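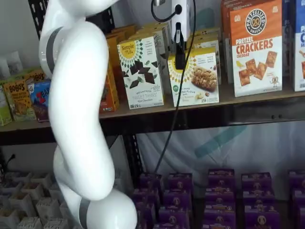

Reading time: 2 minutes

Step 3. Work out your shelf budget before you order the arm

I always do the shelves first, and I'd ask you to do the same. The arm is the line everybody stares at on the quote, but the small stuff around it is where my first Bolthorpe budget came apart (in April, with the order half signed!).

1. Pick one bay and stick with it. Snack boxes on a two-level metal shelf are a nice first job, with stacks below and mixed brands up top.

2. Measure the gap between shelves, then the reach you need to the back row. My bay is 902 mm wide and I left 60 mm clear on each side of the elbow.

3. List every box size you stock. I had 14 on my sheet, and the tall cracker boxes decided the shelf height for me.

4. Price cables, clips and mounts on their own line. I put down $300 and used all of it.

Note: Ramesh Gautam at Tralleo will check your sheet if you send it with the shelf drawing. He caught a wrong depth on mine.

Caution: Don't let a cable hang where the arm swings. Plan the route now and buy the longer length, then tie it back before you power up.

5. Keep the sheet handy, you'll want it again in Step 4 when you choose the base.

Related guides
Choosing a base for the Rana arm
Trolstead shelf kits: what fits what
Spare parts to order in year one
Filling in the site survey sheet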